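Reading time: 3 min

Print | E-mail

Workshop Practice for Small Electronics
Handout 4: Setting up the bench and handling a computer mouse
Prepared by Anca Moldovan

Read this before the bench session. Bring it with you, since the checklist at the end is filled in by hand and goes into your folder. Handouts 1 to 3 covered hand tools, static and labeling. Handout 5 starts on keyboards.

1. The work surface

Cover the table before anything else is put on it. Use one pale sheet, cream or off-white, large enough to reach close to the back. Dark screws and broken clips show up on a pale cover, and on bare wood they get lost. Pull it flat, but do not waste time on small wrinkles. Tape is allowed on the underside only.

Small red pen marks on the cover are fine as position marks. Keep them short. If a cover has collected so many old marks that you can't tell which are yours, change it.

The middle of the table is for the item you are working on. Everything else goes along the back edge: boxes, spare connectors, bagged cables. Cables stay in a clear bag so that you can see what is in it without tipping it out. 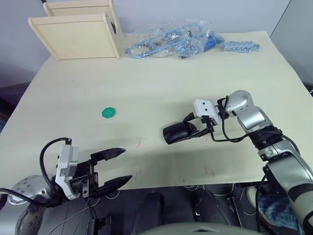 2. Picking up and setting down

A mouse is light and people handle it carelessly. The shell will take a drop from table height most of the time. The wheel and the feet often will not. Three rules apply in this course:

- Hold it by the two long sides, never by the buttons or the wheel.
- Lift it clear of the cover before moving it sideways. Dragging picks up grit on the feet.
- Set it down on its feet or in a holder. Do not leave it on its back.

If the mouse has a cable, unplug it first and coil the cable loosely. Tight coils strain the point where the cable enters the shell, and that is where most of the faults in our November group were found.

3. Holders and stands

The Skuvutport stands in the cupboard are for mice and small remotes. The Nukix trays are deeper and are meant for power adapters. They get mixed up, so check the label on the bottom. When you place a mouse, lower it level and let go only once it is supported at both ends. If it rocks, take it out and start again.

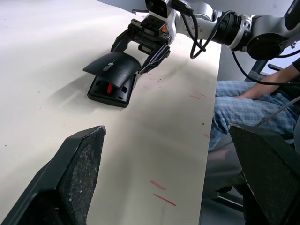
Inspection comes before cleaning, and cleaning comes before any screw is touched. Start with the outside of the shell and note scratches, gaps and sticky spots on the sheet. A black mouse with a curved, slightly glossy back like this one shows fingerprints easily, so tilt it toward the lamp and look along the curve. Then look at the cover under your work. Small dark specks on the paper may be dirt, print or something that has come off a part, and you should find out which before you brush them away.

For cleaning, use a dry cloth first — then a cloth barely damp with the Jimier solution if marks remain. Nothing is sprayed directly on a part. The course allows up to 50 minutes for inspection and cleaning together.

4. Checklist

Cover flat and clean
Middle of table clear
Cables bagged
Mouse unplugged, cable coiled
Holder checked for size
Outside inspected, notes written
Cleaned and returned to holder

Completed checklists are due 24th June. Late ones can be left in tray 56 outside the workshop. Further reading is in the Chrysikopoulos course pack, chapter on enclosures and small housings.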